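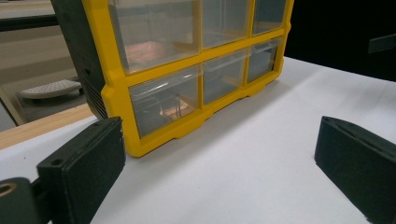
Sorting and grouping: how we put things in order

Sorting means putting things into groups by a rule. The rule tells you which group each thing belongs to. People sort letters, library books, screws, seeds, rocks and animals. The things are different but the method is the same.

What a rule does

Suppose you have a bag of 95 buttons. You could sort them by colour, by size, or by the number of holes. Each of these is called a property. A property is something you can check about every button in the bag.

A good sorting rule gives the same answer whoever uses it. "Big buttons go here" is a weak rule. One person may think a button is big and another may think it is small. "Buttons wider than 8 millimetres go here" is a strong rule. Anyone with a ruler will put the button in the same group.

A rule must also have a place for everything. If your groups are red, blue and green, a yellow button has nowhere to go. You can add a yellow group, or you can add a group called "other". If the "other" group becomes the largest one, the rule needs changing.

Groups inside groups

One rule is often too little. If you sort 200 nails by metal only, each group will still be a mixture of long and short nails. You can then sort each group again, this time by length. The small groups inside a large group are called subgroups.

A supermarket works in this way. Food is one large group. Inside it are fruit, bread and tins. Inside fruit are apples and pears. To find the apples you go through the groups from the largest to the smallest.

Scientists group living things by the same method. A robin belongs to the animals. Inside the animals it belongs to the birds. Inside the birds it belongs to the perching birds, whose feet can grip a branch.

Sorting and ordering

Grouping and ordering are two different jobs. Grouping decides which things go together. Ordering decides which thing comes first, second and third. Words in a dictionary are in order. Socks in a drawer may be grouped by colour without being in any order at all.

Order saves time when you search. To find the word "lamp" in a dictionary you do not start at page one. You open the book near the middle. If you see words beginning with M, you know that "lamp" is nearer the front, so you can leave out every page after that one. Then you open the front part near its middle and check again. Each check removes a large number of pages. This is called a binary search. It works only if the words are in order.

Labels

A label records the rule so that you do not have to remember it. The best labels are short and name the property. "Wood screws, 3 cm" is a useful label. "Bits" is not, as it could mean almost anything.

Some labels use a code. At the Flemville town library, each book has a number on its spine. Books with numbers close together are about similar subjects. Griet Brouwer, the librarian, puts returned books back by reading the number only. She does not need to open them.

Try it: the button test

You will need a handful of mixed buttons, paper, a pencil and one other person.

Tip the buttons on to a table. Choose one property and write your rule on the paper. Sort the buttons with it. Now mix them up again, give the other person your paper and leave the room while they sort.

Come back and compare their groups with yours. If a button has moved to another group, read your rule again and find the word that caused it. Change that word and repeat the test.

Words to know

Property: something about an object that can be checked, such as its length.
Subgroup: a smaller group inside a larger one.
Binary search: finding something in an ordered list by checking the middle each time.

Text by Joris Wouters. Checked by Hollis Nakamura. Last changed 27 July 2023.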